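Section 4. Running the Kitchen Station on Open Day

This section assumes the arm is bolted down, powered, and has passed the checks in Section 3. If it has not, go back. Visitors can wait, and in our experience they will, provided the cookies are near the door.

4.1 Before the doors open

1. Put on the Purkumstead badge with your first name showing. You will be asked your name more often than you will be asked about torque.

2. Walk the cable run from the wrist down to the base. Cables should be strapped to the arm with enough slack for the wrist to turn. A loop near the wrist is correct. A loop near a toaster is not.

3. Unplug every appliance on the counter. The arm does not make toast. Visitors will ask if it makes toast. See 4.4.

4. Set out the props: cutting board in the middle, tray with the teal plate and the toy food on the right. Keep the jars and canisters along the back, out of the working area.

5. Press Home on the tablet and stand clear until the arm stops moving.

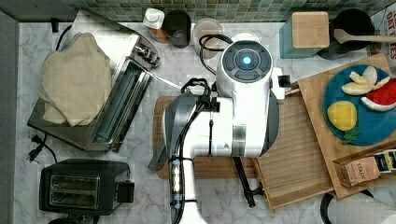 6. Check that the emergency stop is within reach of the operator and out of reach of anyone under 11. At the November open day these two conditions were met by the same person standing in the way for the whole afternoon. Use the bracket.

CAUTION: The toy food is toy food. Say so early. The watermelon slice is more convincing than you would expect, particularly to people who skipped lunch.

4.2 The talk

Each group gets 15 minutes. Mwanaisha Owino wrote the script, which is in the blue folder, and it runs to time if you leave out your own jokes.

1. Let the group gather behind the tape before you start. Late arrivals join at the back and hear the beginning from their neighbors.

2. Introduce the arm as "the arm." The sales team would like it called Odon. Try this once if you like. Children will have named it something else by the second minute and you should go along with them.

3. Set the speed slider to 2 for anything near the counter. The slider goes to 100. Do not show visitors that the slider goes to 100.

4. Run the plate routine first. It is slow and friendly, and it gives people time to find their phones.

5. Take questions while the arm returns to Home.

NOTE: If the arm misses a piece, say "let's see that again" and press Repeat. Do not explain calibration. Kanini Kaijage once explained calibration to a group from the Brekatby senior center and they are still writing to her.

4.3 The fixture routine

This is the close-up part, done at the wooden test pieces. It shows the gripper holding something that people recognize from their own homes and have probably sworn at.

1. Move the group to the side monitor. Four people can see the fixture directly, and everyone else sees elbows.

2. Make sure the fixture's flange sits flat against the wood strip. If it rocks, tighten it by hand before loading the routine.

3. Select FIXTURE HOLD and confirm twice. The second confirmation is there for a reason that predates most of the current staff.

4. Let the fingers close on the upper end of the shaft, then wait for the tone before you speak. 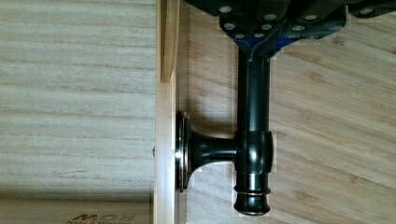 Figure 4-2. Gripper closed on the upper end of the shaft, flange against the wood strip.

5. Leave the grip closed while you talk. Open it only from the tablet, with your free hand well away from the shaft.

CAUTION: The screw tip comes through the far side of the strip. It is small and sharp and at exactly the height of a curious finger. Keep visitors on the flange side.

NOTE: The finish has worn to a warmer color at the lower end. Zorica Jurić has been asked whether this is a fault. It is a fixture, it wears, and there is no form for it.

4.4 Questions you will get

Does it make toast? No.

Could it make toast? Refer to Massawe, who handle custom work and have more patience.

Will it take my job? Ask what the job is. This fills the time nicely until the next group.

Can I touch it? Not while the light is on.

4.5 Closing down

1. Send the arm Home and wait for it to stop.

2. Press the emergency stop and hang the tag on it.

3. Count the toy food back into its box. The mint goes missing first.

4. Sign the log and hand the tablet to Mercy Nyamweya, who will ask whether you charged it. Charge it before you hand it over.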